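FOR IMMEDIATE RELEASE

Zokilik opens Rondside home teaching program in Tamholm

Fabric folding first, kitchens to follow. Hand-held grippers go out to 20 households.

TAMHOLM, 28 October 2026. Zokilik today opened Rondside, a program where people teach robots household chores by doing the chores themselves, at home, with a gripper in the hand. No lab. No mock-up bedroom. Real rooms with real clutter, curtains, daylight, whatever is on the bed.

First round covers 20 households in and near Tamholm. Each gets a hand-held gripper, a charger, a printed task sheet and a phone number that a person picks up. Sessions run 31 minutes, then a break. Cloth work comes first: folding, straightening, moving a blanket or a shirt from one spot to another. Participants are paid by the session, including sessions that go badly.

"We tried remote control for the soft stuff and it was slow going," said Svenja Lüthi, who heads the program at Zokilik. "You sit at the desk, you push the stick, the scarf bunches up, you start over. Put the gripper in your own hand and you just fold it. The cameras ride along and we get the motion and the view together."

Remote control is not going away. Rondside keeps it for jobs where a robot arm is already in place and the operator needs to step in, such as a drawer that sticks or a grasp that slips. Camenzind, which runs the remote desk for the program, will handle those sessions from its Tamholm office. Operators there train for seven days before they touch a live arm.

What participants do: pick a task from the sheet, start recording, do it at normal speed. Mistakes stay in. A dropped corner picked up again is useful, Lüthi said, and people should stop apologising for it in the notes.

What Zokilik does: checks each recording, blurs faces and family photos, sends back a short comment. Participants can pull any session within 31 days of recording it and do not have to say why.

Early trials started in June with staff and their relatives. Lessons so far, in short. Shiny surfaces throw glare and the software has to cope. Nobody holds the gripper the way the manual says. Knits are harder than sheets. The task sheet was to long and has been cut to one side of paper.

Kitchens join in the second round. Glassware is not included yet, and neither are knives or anything hot.

Households that want in can apply through the Rondside page. Renters welcome, small rooms welcome. A tidy room is not requried. Applicants need a window or a decent lamp and a bit of patience on the first day.
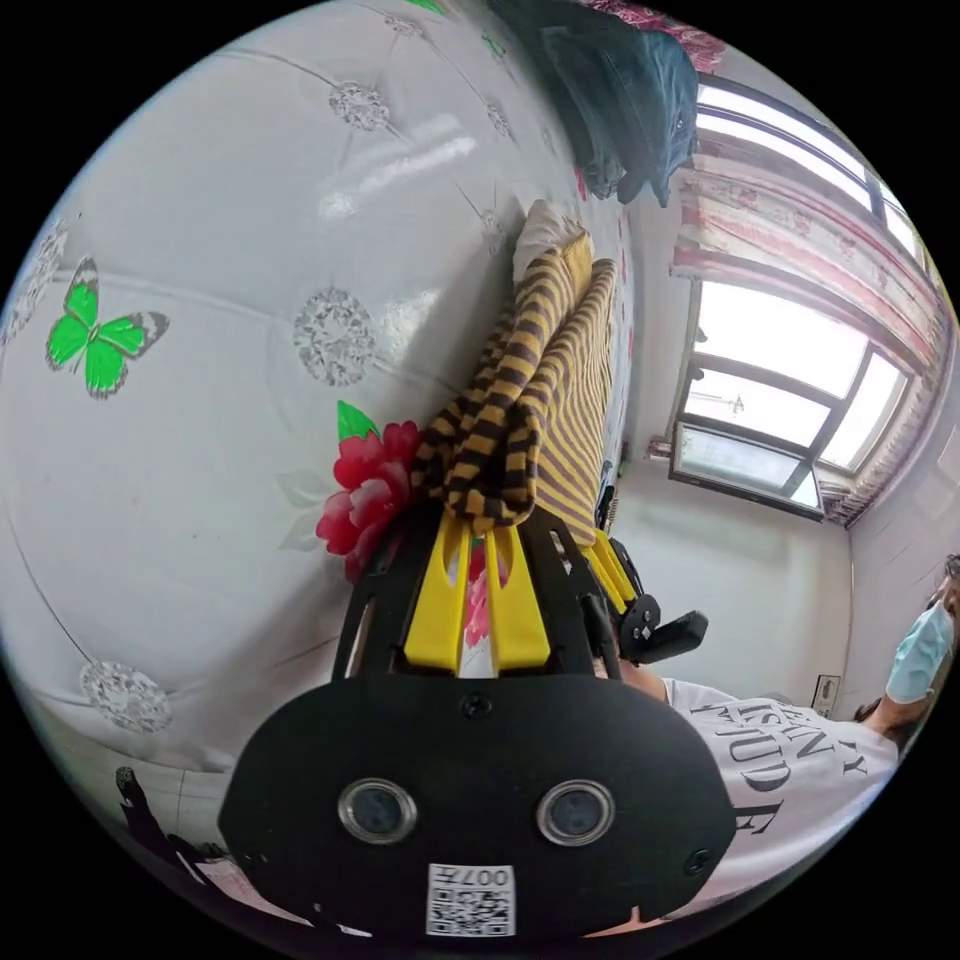
Reading time: 3 minutes

Rondside hand-held gripper with its yellow fingers toward a folded striped fabric, bedroom-style padding and a red artificial flower alongside. Press contact: Svenja Lüthi, Zokilik, Tamholm. Interviews by phone, mornings best.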